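The Harbour Town That Pays Its Helpers in Tokens

In Manine, the ferry leaves at half past six in the morning, and for most of the passengers the fare is two plok. The plok is not a coin that you can hold. It is a token on a small blockchain called Plokia, and since January it can be spent in the bakery, at the ferry office and in a shop that repairs bicycles.

I came to the town because I wanted to see a cryptocurrency that people use for buying bread. In eleven years of writing on digital money I have met very few of them. Most tokens are bought in the hope to sell them later at a better price. The plok cannot be sold at all. A resident earns it by doing work for the town, for example driving older neighbours to the clinic, and it loses a small part of its value every month if it stays in the wallet.

"People were angry with this last rule," says Róisín Tully, who wrote most of the code. "They told me that money must not melt. I answered that their bank account is melting also, only more politely."

Tully worked before at Dremeo, a payments company, where she became tired of building things for traders. She met Yoshinori Ichikawa, an economist, at a conference on local currencies. He had studied the paper vouchers which some towns printed in hard times, and he was convinced that the old idea failed mainly for the reason of bookkeeping. A voucher got lost, or it was copied, or the shop owner had a drawer full of them and did not know what to do.

The first test had 154 wallets. Today there are 2,000, in a town where the school has only one football team. Every wallet belongs to a person who has shown an identity paper at the library, and this is the point on which Plokia is most criticised by others in the crypto world. Iman Shawky, a developer who reviewed the project last year, does not hide her opinion.

"It is a good payment system, and I would use it for my groceries," she told me. "But when one office decides who can have a wallet, I don't see why you need a blockchain. A database would do it."

Ichikawa has heard this argument many times. His reply is that the office can change but the record should stay. The ledger is kept on machines in different buildings, one of them at the Kikuchi furniture workshop near the harbour, and a new mayor could not quietly remove a page from it.

The workshop is also the largest business that takes the token. Noboru Hirano, who manages it, accepts ploks for up to a third of the price of a piece. He then uses them to pay for deliveries and for the lunch of his staff. At first his accountant refused to put them in the books, and it took two long meetings until they agreed on a method.

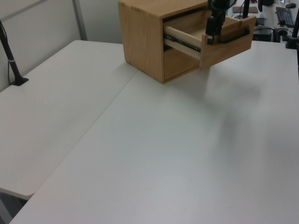
A wooden cabinet with its drawer pulled partly open.

The weak side of the system is easy to find. In the month before my visit, 233 ploks disappeared when a resident sent them to an address with one wrong letter. Under the rules there is no way to bring them back, and Tully did not want to make an exception. She has now added a second screen where the sender must confirm the name of the receiver.

Taxes are another difficulty. Yesenia Tamayo, who bakes bread and sells it from five o'clock, keeps a notebook beside the till in which she writes each sale made in ploks. "The app has all of this inside," she says, "but when the inspector comes, I want to show him paper."

She would not like to return to the time before. Her ovens are old, and the man who repairs them takes half of his payment in tokens. He spends them on the ferry, to visit his daughter on the other side of the bay.

Next spring the town will vote on whether the monthly loss of value should become smaller. Ichikawa is against it, Tully has not decided, and Tamayo will vote yes.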